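Week 2 notes: bins, blocks and why wear matters
Materials and Handling, posted 2020-05-26

Okay, picking up where we ran out of time. I promised I'd write up the part about storage bins, partly for those of you who couldn't hear me over the fan, and partly because Marlene Buschmann asked me a really good question on the way out and I gave her a pretty lazy answer (sorry, Marlene!).

Her question was why I keep going on about the walls of a bin when the stuff inside is what we care about. Well, a painted metal bin is a kind of diary. Every block you drop in, drag out or shove up against the side leaves a little something behind, and after a while you can read where the work has been going on. Paint goes first in the places that get rubbed. Once it's gone, the bare metal scuffs in its own way, paler in some patches and darker in others, and those patches are worth sketching before you start guessing at causes.

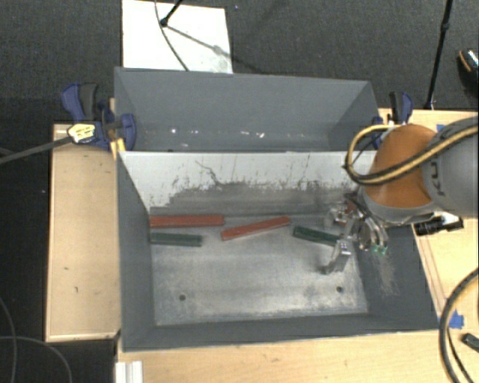

So when I ask you to "read the floor" in the homework, I mean look at where the wear is before you look at the blocks. Is the divider rubbed low down or high up? Is the edge of the paint clean or ragged? A ragged edge with little flecks and streaks in it tells me to think about lots of small knocks and scrapes, though I'd want more than one look before I bet my lunch on it. A single long squiggle is a different animal, and you should note it separately.

Then do the blocks. Same thing every time: color, which way the long side runs, and what it's touching. Please write "against the left wall" or "near the divider" and skip words like "messy," which got used 13 times in the last set of homework and told me nothing at all. Two blocks lying parallel is worth writing down. So is one tilted up and its neighbor tilted down, since they'll leave odd wedge-shaped gaps that matter a lot when we get to packing in November.

Holes in the floor count too! Mark them on your sketch even if you have no idea what they're for. I'd much rather see a question mark than a made-up answer.

For next time: read the Gaillard handout (Marcelle Gaillard, the blue packet, skip the appendix), and bring 2 sketches of any bin, drawer or tray you have at home. Pencil is fine. Label the worn spots and put your name on the back.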